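Narnilden Residents' Association
Minutes of the February meeting

Present: Analyn Navarro (chair), Nusrat Kumarasinghe (minutes), 14 members
Apologies: the Hendricks family

The meeting opened at 7:05 p.m. The January minutes were approved with one correction - the bus shelter is on Prernow Street.

1. Accounts
Balance stands at $3,203. The bill for path salt came to $496 and has been paid. Dues are unpaid for 3 households. Nusrat will send reminders.

2. Parking on Prernow Street
Members reported cars blocking the hydrant at the lower end. The city has agreed to repaint the curb but gave no date. Analyn to call again.

3. Bivevside footpath
The drain by the footbridge is still backing up. A motion to ask the county for a site visit passed, one against.

4. Spring plant sale
Some 35 trays are on order. Tables to be set up by 8 a.m. Price per tray left as last year. Rain plan was discussed and put off to the next meeting.

5. Other business
A request for a second dog waste bin was noted. No action.

The meeting closed at 8:20 p.m. 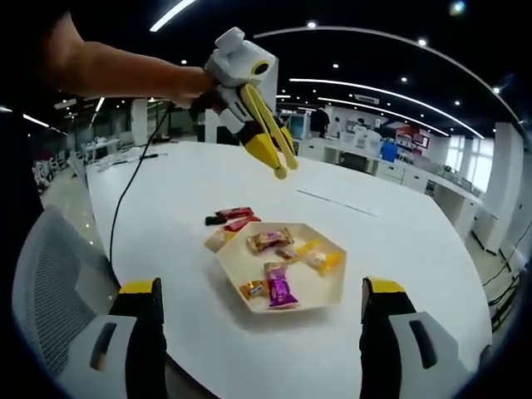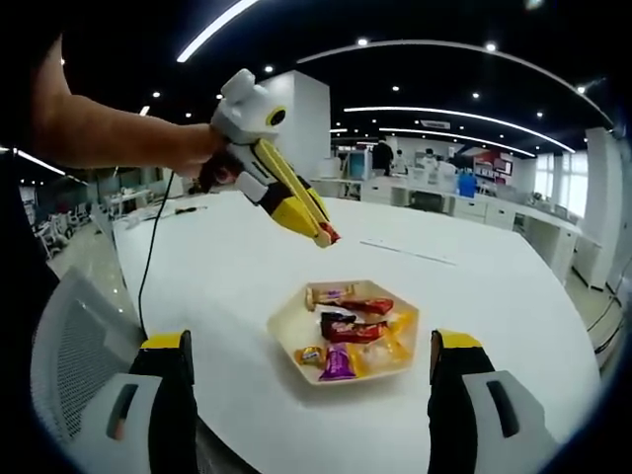
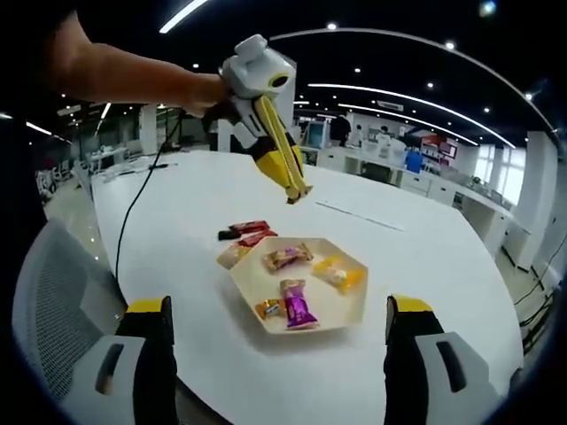 At the round white table.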